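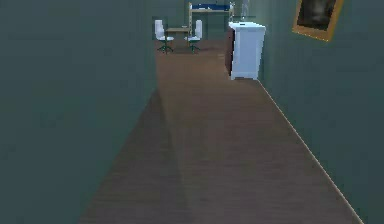 Plistau is a hallway robot I'm building at home, and this page covers what people ask me most. It learns its manners in a simulated apartment before the real wheels get a turn. The first test is simple: go down the hall, pass the white cabinet on the right, and stop short of the table with the two white chairs. Their star-shaped bases have humbled better planners than mine.

## Why simulate at all?

My real baseboards have suffered enough. A bad run in the simulator costs me 20 seconds and a little pride.

## What does it run on?

A used laptop and a motor board called Kandus, held on with more tape than I'd like. The navigation code is Plelell, version 14. Please don't ask about version 13.

## Did you paint your place teal?

No. The walls in the simulator are teal, mine are landlord beige - Plistau hasn't complained about either.

## How well does it do?

Last batch: 200 simulated runs, 99 clean. I've decided to call that progress.

## Can it climb stairs?

It can go down them, once.

## Can I get the files?

Yes, they're in the Appiah folder on the download page. The wheel mounts changed in January, so throw out any older prints.

Last updated Oct 25, 2019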